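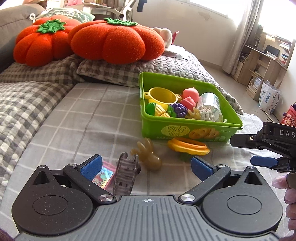 Mhairi Cairns wrote back to ask whether the small things that aren't toys should be taken out before a box counts as tidied, because in her house the hair clips and the cotton swabs end up in with the play food no matter what anyone does, and she would rather see them left in than have someone neaten the whole business up for the sake of a photograph. I agreed with her, and that is more or less how Lollard came to be what it is.

Lollard - toys put away on the bed
README, last changed 2 August 2018

What you have here

Lollard is a set of pictures and notes on putting small toys away into a box, on a bed, in an ordinary bedroom. There are 700 pictures altogether, spread over 16 tidying rounds. Avari is the sister set, done at a kitchen table, and you will find it in its own folder with its own README (a shorter one, I promise).

The things

Mostly play food. Plastic fruit, corn cobs, a bunch of grapes, a peach, a yellow pot with two handles, that kind of thing. Mixed in with them are the soft rubbery figures that children seem to collect by the handful, and then the strays that Mhairi was so fond of: a claw clip, a little cartoon card, a clear container of cotton swabs. I have kept the strays under their own heading in the notes, so if you only want toys you can leave them out without much trouble.

The box is a bright green one with biscuits on the label. I do like a biscuit box for this sort of job - it has straight sides and a nice wide opening, and you can see at a glance what has gone in.

The bed

The sheet is grey with a white grid pattern. Please don't take the squares as a ruler! I never measured them, and a sheet pulled over a mattress is hardly ever flat anyway.

How things are named

I used the plainest word I could: "grapes" and not "toy grapes", "pot", "clip", "card". When a rubbery toy could be more than one thing (there is an olive green one that might have antlers or might be a cactus, depending on who you ask) it is simply down as "figure". Pirjo Nurmi went through the names after me in February and changed 2 of them, both fruit slices. Her spellings are the ones to keep.

A toy is "in" when it is wholly inside the box, and "out" when it is on the bedding. Anything balanced on the rim is "edge".

Still to do

The notes for the last two rounds are thin and want going over again. Lids are a muddle too, as I wrote "lid" in some places and "cover" in others, so search for both.

Using it

Help yourself for teaching or study, and please keep this file with the pictures. Corrections go to Pirjo, with the round number if you have it.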